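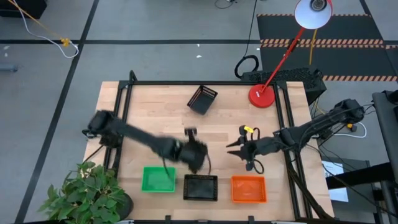
Work with the two-armed sorting bench at Ziswood was stopped for 10 days in April after the left arm swung past its set position and closed its gripper on the edge of a tray. No one was hurt. The bench is used to test how small parts can be moved between the green, black and orange trays at the front of the table, and both arms must pass over the same middle area, so a wrong movement by one arm can quickly become a problem for the other. On this occasion the right arm was waiting and the two did not touch.

The fault was reported by Honeylyn Buenaventura, who was running the afternoon test. She pressed the stop button, but the arm continued to move for 2 seconds before it lost power. According to the rules of the workshop, it should stop at once.

"The swing was surprising, but the delay worried me more," she said. "I had my hand on the button and I was still watching the arm move."

An inspection the next morning found two separate causes. The first was a worn connector in the cable of the shoulder joint, which sent a wrong position to the controller when the arm was stretched out. The second was in the software. After an update in the winter, the stop signal was placed in the same queue as the ordinary movement commands, and it had to wait for its turn. The update had been tested only at low speed, where the delay was too short to be noticed.

Gilang Teoh, who is responsible for safety at the site, said that the stop button is now wired directly to the power supply of both arms and does not pass through the software at all. The connector was replaced, and the same part was checked on the other benches. Of the 21 connectors examined, six showed wear and were also changed.

The supplier of the controller, Clorirmont, was informed and has asked for the log files. Its answer had not arrived when this text was written.

The bench is running again, with a lower speed limit for the left arm until the end of the month. During this time two persons must be present at every test, one of them standing at the stop button. Staff from the Sison building who have booked time on the bench should ask Mr Teoh for the new instructions before their first session. The tests for the Brullum project, which were planned for the days of the stop, have been moved to the morning hours and will start at 10.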